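Let the robot do the boring drawer

Every time I tell someone that I spend my evenings teaching a pair of robot arms to tidy up, they ask when it will do the washing-up. I've stopped minding the question, but I think it's the wrong place to start. If you want to build a robot at home, or in a shared workshop as we do, give it the dullest, fiddliest job you can find. Give it the drawer everybody owns, with the old notes and the cards and the half-used album. You will learn more from that drawer than from any amount of dancing, backflips or pouring of beer.

Our pair lives at Pustgate, up the stairs and past the lathe, and Cormac Ó Néill and I have been at it since June. We share the room with people who make proper things, like chairs. They are very patient with us. A chair maker can show you a leg at the end of the night, and on a good night we can show you a hand that closes a little less clumsily than it did before.

Take plastic sleeves. I had never given them a thought before this project, and now I could bore you for an hour! They're see-through, so whatever is behind them shows. They shine, so the camera in the wrist gets a bright patch where you would like it to get an edge. They lie on top of each other in a block, and picking up one sheet from that block is something you and I do with a dab of the fingertip and no thinking whatsoever. Two stiff black fingers have no fingertip to dab with.

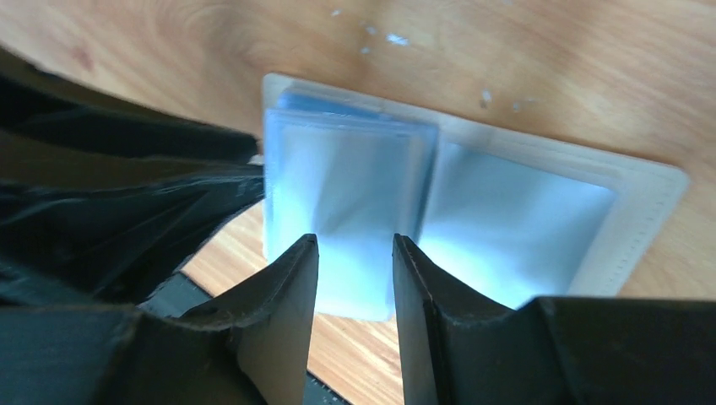
The album from the wrist camera, open at an empty pocket.

I love that view. It's how the machine gets to know the world, low down and close up, with its own fingers in the way half the time. Spend an evening looking through it and you come away with enormous respect for toddlers. You also start to notice your own table. Every fleck on the wood is something the software might take an interest in, and I have wiped down more surfaces this year than in the rest of my life put together.

Cormac keeps the notebook. By his reckoning we had 121 goes at the album before we changed anything important, and what we changed in the end was the angle of approach, by 4 degrees. I'd wanted to buy new fingers. I had the page open and my card out – lovely soft ones, far too dear. He said to try the cheap thing first, and he has been unbearable about it ever since.

That, I suppose, is my real argument. Small workshops are good at this work because we can't afford to skip the boring part. Our software layer is called Jurkovon, after a misprint on a box of screws, and it is a patchwork of other people's generous code and our own bad habits. The newest version, Plernolden, is 251 lines shorter than the one before and I'm prouder of the missing lines than of anything I've added.

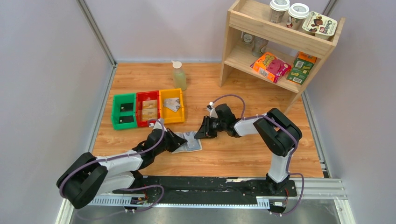
Paper money is the other thing I'd press on anyone starting out. It's thin, it bends, the corners stray, and a stack of it is never quite a stack. Sorting it into coloured bins sounds like a game for a wet afternoon, and it has taught us more about grip than any neat wooden block could. Blocks flatter you. They sit where you put them and let you think you're clever.

Two arms make it harder and much more fun. They have to share the same bit of air without knocking into each other, and you find yourself planning it like two cooks in a narrow kitchen. I'd still say start with one. We didn't, and we paid for it with 6 weeks of untangling, some of it cable and some of it logic.

People do ask what it's for. There's a man called Lindqvist at the next bench who asks nearly every evening, quite kindly, over his tea. I tell him that one day it may help somebody whose hands shake to put their photographs in order, and I do believe that. But I'd be up there anyway. If your local workshop has a spare corner and an outlet, go and ask for it, and take your worst drawer with you.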